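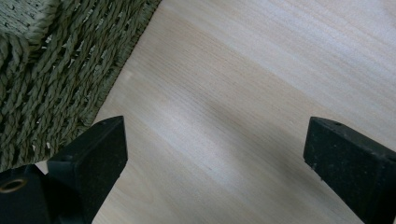 How to prepare your logo for a one color foil stamp

A customer sends us a logo, we send back a proof, and the customer is surprised that the logo looks different from the one on the website. This guide explains how to prepare the artwork so that the proof is right the first time. It is written for small items such as pocket mirrors, nail files, key tags and luggage tags, where the imprint area is not large.

Before you start

You need the logo as a vector file (AI, EPS or PDF). If you have only a JPG from a website, please ask the person who made the logo for the original. We can redraw a simple logo from a JPG, but this takes two more working days and there is a charge for it.

Look up the imprint area on the product page. For the Kido pocket mirror it is 2 inches wide. For the Wi key tag it is much smaller, and long company names do not fit there in one line.

Step 1. Make everything one color

Foil is either there or not there. It has no gray and no half tone. Change all parts of the logo to 100% black and remove shadows, gradients and transparent parts. If two colors touch each other in your logo, they will become one shape, so leave a thin gap between them.

Step 2. Convert the text to outlines

Select all text and choose the outline command in your program. If you skip this, our computer may replace your font with another one. Keep a copy of the file with live text for yourself, as outlines can't be edited like words any more.

Step 3. Check the thin lines

Set the logo to the real size and print it on paper at 100%. Lines thinner than 1 point can break in the foil. Small holes, for example inside the letters "e" and "a", can fill up. Make these places a little wider.

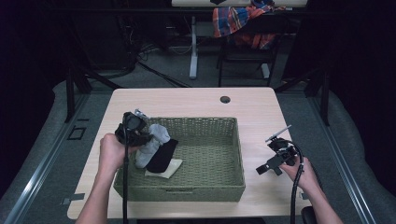

Uvis wrote to us that on his order the lines were thick enough but the holes in the letters still closed, and he asked if a matte foil would be better. In our experience it helps a little. Bigger letters help more, and he changed to capitals for the second order.

Step 4. Choose the foil

Gold and silver are easy to read on dark plastic. On white plastic, silver is hard to see in bright light, and we suggest black or dark blue. The foil color in the proof on your screen is only a guide. You can ask for a foil card by mail.

Step 5. Send the file

Name the file with your company name and the order number, for example Hurdale_2618.pdf, and write the imprint position in the email (centered, left or right). You receive a proof by email. Please read the phone number and the web address in it letter by letter, also if you are sure of them.

After you approve the proof, we make the metal die. Changes after this moment mean a new die, and it must be paid again. We keep your die for repeat orders, and you need only to give the old order number.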